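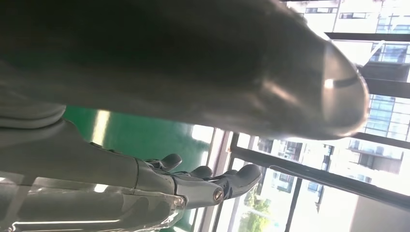

View from the wrist camera, hand open, arm parked by the window.

Wrist camera picture washed out every afternoon, and a screw at the base of the long finger

Posted by Otis Hutchins

I look after one arm with a three-finger hand at a small workshop called Korby. It picks plastic caps out of a tray and puts them in a rack. The arm was set up by a contractor, Kasterska, and they have since moved on to other work, so I am the one who gets called when it stops.

Two things I need help with.

First, the camera. It is a small one at the wrist and it looks out along the fingers. In the mornings the pick routine runs fine. From early afternoon the picture gets very bright on the window side and the software starts missing parts. The picture I posted is typical. The buildings across the street are mostly glare, the longest finger shows up as a dark outline, and there is a bright streak on the green surface behind the hand. I have auto exposure on. If I turn it off and set the exposure by hand I can get the window side to look right, but then the hand is too dark to see much of anything. I have logged the misses for one shift. Out of 1,796 picks there were 70 misses, and all but a few came after 1:30 p.m.

Second, the round screw at the base of the longest finger. On Tuesday that finger had some side play in it that the other two don't have. I snugged the screw up a little and the play went away, but by the end of the next day it was back. I don't want to keep tightening it if that is the wrong thing to do. The paperwork I was left with covers the arm and the controller but has only one page on the hand, and that page is a wiring diagram.

The clear shell along the lower edge of the hand also throws reflections back at the camera. Can I take it off, or is it there for a reason?

The software is the Kerkik vision package, whatever version came with the cell. I can look it up if it matters.

Ginevra Cocco

I run a cell that had the same kind of light trouble, so I'll start with that.

Auto exposure is probably working against you. It averages over the whole picture, and when a big part of that picture is daylight it pulls everything else down. Then the arm swings to the tray, the window leaves the view, and the exposure needs a moment to come back up. If your pick routine grabs its picture during that moment, you get a miss. That would fit with mornings being fine.

What worked for us, in the order I would try it:

Block the light before you touch any settings. A plain blackout roller shade on that window is cheap and you can see the result the same afternoon. If people in the room object to losing the view, hang a panel on the window side of the cell, tall enough to cover what the camera sees at the pick position.

Put a fixed light over the tray. Once the tray is lit the same way all day, turn auto exposure off and set it once for the tray only. Don't worry about what the picture looks like when the arm is parked and facing the glass. The software doesn't need a good picture there.

If the package lets you set a metering area or a region of interest, draw it around the tray and leave the window side out. I don't use Kerkik so I can't tell you which menu it is in.

Add a short wait after the arm stops and before the picture is taken. Ours is 100 milliseconds. It costs a little cycle time, but less than a missed pick does.

Also do something about that green surface if any of it is in view at the pick position. Glossy finishes are trouble near a window. We laid a matte mat over ours and cut it to fit. Tape the edges down or the gripper will find them.

Now the screw. Stop tightening it until you know what it does. On some hands the screw at the base of a finger holds the pivot pin, and on others it sets the preload on the joint. If it is a preload screw and you keep going, the finger will drag, the motor will run warm and you'll wear out the gearing. I can't tell from the picture which kind you have.

You can check for drag without special tools. Shut the cell down, lock it out, and make sure the hand has no power. If your hand can be moved by hand when it's off (not all of them can, so find out first and don't force it), move each finger gently through its travel and compare. The long one should feel like the other two. If it feels stiffer, back the screw off to where it was.

If it does not drag and the screw just works itself loose, then it wants thread locker, the removable kind. Be careful with it around molded plastic. Some thread lockers crack plastic, so use one that is rated for it and put a very small drop on the threads with the screw out of the hand. Let it cure overnight. Then put a paint mark across the screw head and the part next to it. After that you only have to look at the mark to know if it has moved.

Leave the shell on until you hear from whoever made the hand. It could be keeping dust or fingers out of something. If the reflections still bother you after the shade goes up, try turning your tray light so it doesn't hit the shell straight on.

One more thing, check the finger pads while you are in there. A worn pad can make a good pick look like a camera miss in the log.

R. Benedetti

Get a shade. We fought with exposure settings for most of June and a shade fixed it in 15 minutes.

Don't know about the screw. I would swap the whole finger if you have a spare.

Otis Hutchins

Thanks, both of you. I taped cardboard over the lower part of the window yesterday as a test and had four misses all afternoon, so a shade is on order. I also found the region setting. It is under the camera tab and then Advanced, and it was set to the full picture.

With the power off the fingers on ours do move by hand. The long one feels the same as the others, no drag, so I am going with thread locker and a paint mark. No spare finger here – I have asked Kasterska where they bought the hand and if the shell can come off. I'll post what they say.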